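Search this site Enter keywords Go

Norside households to receive water hardness notices from Wednesday

Households in Norside will begin receiving written notices about the hardness of their tap water from Wednesday, following the change of supply completed by Sosa Water earlier in the season. The notices will go to 3935 addresses in the town and in the neighbouring village of Vutden.

Until the change, Norside was served by the old borehole at Vutden, which has supplied soft water to the district for 35 years. The town now draws most of its water from the Sokinis reservoir, where the water passes through chalk before treatment and carries more calcium. Sosa Water has stated that the new supply meets all drinking water standards and that no household needs to boil or filter it.

The company does, however, advise residents to expect some differences in daily use. Kettles and shower heads may collect scale more quickly than before. Soap may lather less readily, and a white film may form on taps and basins where water is left to dry. Dishwashers with a hardness setting should be adjusted to the figure printed on the notice -- the correct setting will vary between streets while the two supplies are being blended.

Of the addresses on the list, 2801 are already receiving water from Sokinis alone. The remainder, chiefly in Vutden and along the northern edge of the town, will continue to receive a mixture until the borehole is closed in December. Residents in these streets will be sent a second notice when the change is complete.

Sosa Water received 22 written enquiries about the new supply in the first month. Most concerned cloudy water, which the company attributes to air in the mains and which should clear from the bottom of the glass upwards within a few minutes. Customers whose water remains cloudy after standing are asked to report it by telephone.

For routine cleaning, the company recommends wiping basins and taps dry after use and avoiding abrasive powders, particularly on dark or polished fittings. Diluted white vinegar may be used on kettles, but should not be left on coated taps or natural stone. 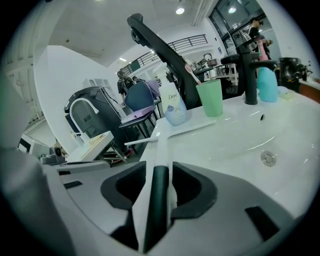
One Vutden resident wrote to the company to ask why the notices had not been sent before the supply was changed, adding that her kettle had needed descaling twice by the time she heard of the new arrangements. Sosa Water replied that the hardness figures could be confirmed only once the blended supply had settled, and accepted that a general letter could have been sent sooner.

Large print copies of the notice are available on request from the Norside office -- callers should have their customer number to hand. The office is open until 5 pm on weekdays.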